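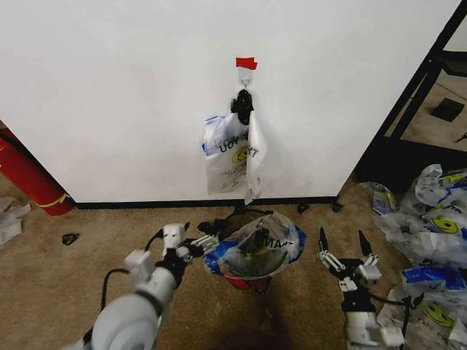

Jingyi Dong wrote in to say the Lirora hooks let go of her bathroom tile after 2 weeks, and did I really want to give them a good review. Fair. Tile is not what I tested. Mine are on painted wall, in a rental, and I've had them up since July.

So. Clear adhesive hooks, stick-on strip behind, little metal hook part. Pack of 19, weird number. Enough for the whole apartment with leftovers in the drawer.

Install: wipe wall with rubbing alcohol, let dry, press hard, walk away overnight. I skipped the overnight part on the first one and it was on the floor by breakfast. My fault. Did it right the second time, no trouble.

What I've hung: keys, dog leash, dustpan, bags, one winter coat (don't, it started to lean). Light stuff is fine. The box makes a big deal about weight and I wouldnt trust it with anything you'd cry over.

Removal is where they beat the Khosravi ones I had before. Pull the tab straight down, slow. Khosravi took a chip of paint the size of a dime and I heard about it from the landlord. Lirora left a faint shiny spot, wiped off with dish soap.

Bad parts. Strips yellow near the stove. Refills sold seperately and cost nearly as much as a new pack, so just buy the pack. Metal bit swivels a little when you grab something in a hurry.

Would buy again for painted walls. For tile, listen to Jingyi.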